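Notebook, room turnaround work, Clevness
30/01/2026

Carrying on from the December pages. Kenex board has been on all three floors since the last software load. Short version: linen and amenity runs are now fully done by the two Lauritsen carts, room order is set by the board, and the hands-on part of the room is unchanged. I spent the shift on the second floor with the attendants and wrote as I went.

What the carts do now. They collect the packed bins from the linen store, ride the service lift, park outside the next room on the list and wait. Attendant takes the bin in, puts the dirty one back, presses the button, cart leaves. No more trolley. The trolley weighed far too much fully loaded and the complaints about it go back years, so on that count everyone is pleased.

What the carts don't do is anything past the door. I went through the task list again to see what could move off the attendant and got the same answer as last time for most of it. Beds, bathroom, surfaces, slippers. The slippers keep coming up. On the Kenex sheet they are one line, "amenity, floor, pair", with 10 seconds against it. In practice it is bend down, set the pair, look, and often handle one of them again. The soles are flat and light and the strap folds under easily. 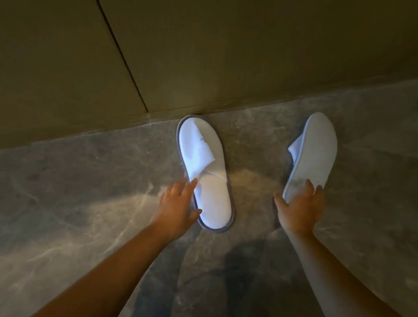
Slippers by the wall, stone floor. Both hands in use.

Timings. I logged 237 slipper placements over the trial, by stopwatch, no video. The ones done in a single go came in under the 10 seconds. The ones that needed a second touch did not, and there were enough of those to matter when the board adds up the room. The board then marks the room amber and moves the next cart up, so the attendant comes out to a cart that has been sitting there and a screen telling her she is behind. Over a shift that builds up.

I raised this with Kenex before and was told the figure could be edited locally. It can, but only for the whole amenity group, so giving the slippers more time also gives more time to the soap and the water glasses, which don't need it. Have asked again for separate lines. No date given.

Changes for people, as far as I can tell at this stage:

Less pushing, less walking. Shoulder complaints down on the second floor, though it is early and I wouldn't put it in a report yet.

More bending per hour. Rooms come closer together because the walk to the linen store has gone. That walk was also when people straightened their backs and talked to each other. I hadn't written this down as a task so it wasn't on the list of things we were removing.

Less say in the order. People used to do the two heavy rooms first and leave the easy ones for the end. The board sends them by checkout time. Swapping is possible but takes four screens, and the second floor has mostly stopped trying.

Training is quicker. New starters are on their own after three shifts, mainly because they no longer have to learn the store. The older staff are not sure this is a good thing and I can see their point. A new starter who has never been in the store doesn't know what to do when a bin comes up short.

Short bins: 3 today, all from the same packing position. Told the store. One was missing bath mats, the other two were missing pillowcases. The cart has no way to know, it only reads the bin tag.

Carpet and the bending question. I tried the job myself with a pair of slippers to see where the time goes. Most of it is getting hold of them and turning them the right way. With one in the hand sole up and the other lying down on the carpet, you are already doing two things at once, and the sheet has it as one. 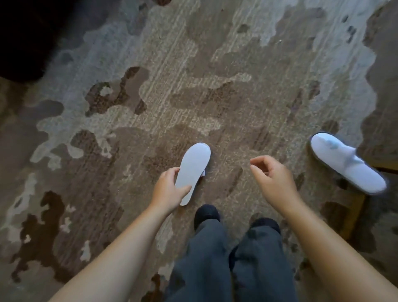 Svend Oddsson read the above over the break and disagreed with part of it. His view is that the seconds per item are the wrong thing to argue about, and that if we get Kenex to split the line we will be back in a month asking them to split another. He would take the amber marking off the attendants' screen altogether and leave it on the supervisor's. He also wants a fixed gap after every fifth room, which the board can't skip.

I think he is right about the screen. Not sure about the gap, as Ekum had something like it on their site and people worked through it to finish early. Worth trying on one floor all the same.

To do:
Ask Kenex whether amber can be hidden per user group.
Write up the 237 placements properly, split by carpet and hard floor.
Check room 419, cart two stopped short of the door again and the attendant had to fetch the bin from the corridor corner. Possibly the door mat.
Second floor to get the swap screen shown to them once more, with someone standing there while they do it.
Stopwatch needs a battery.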